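I'm a huge fan of the clear-table trick, and it works for paper clutter like nothing else I've tried! Pick one white or light surface, and let only the mail and cards you're dealing with today sit on it.
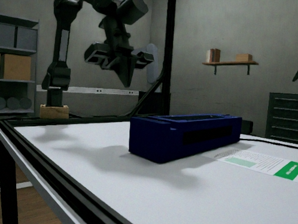
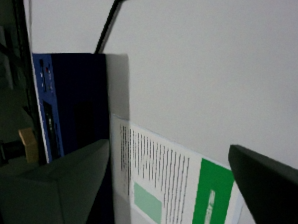
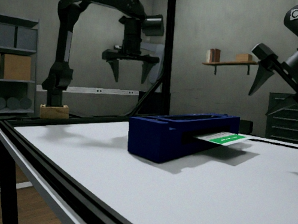
Old receipts go in a shoebox for 21 days, then out (mine was down to 4 slips by March!). For sticky drawers, rub a candle stub along the runners. And do try Cirilo Trujillo's label fix: warm the jar with a hair dryer, peel slowly, then wipe off the gum with cooking oil. Gorgeous clean jars, every time!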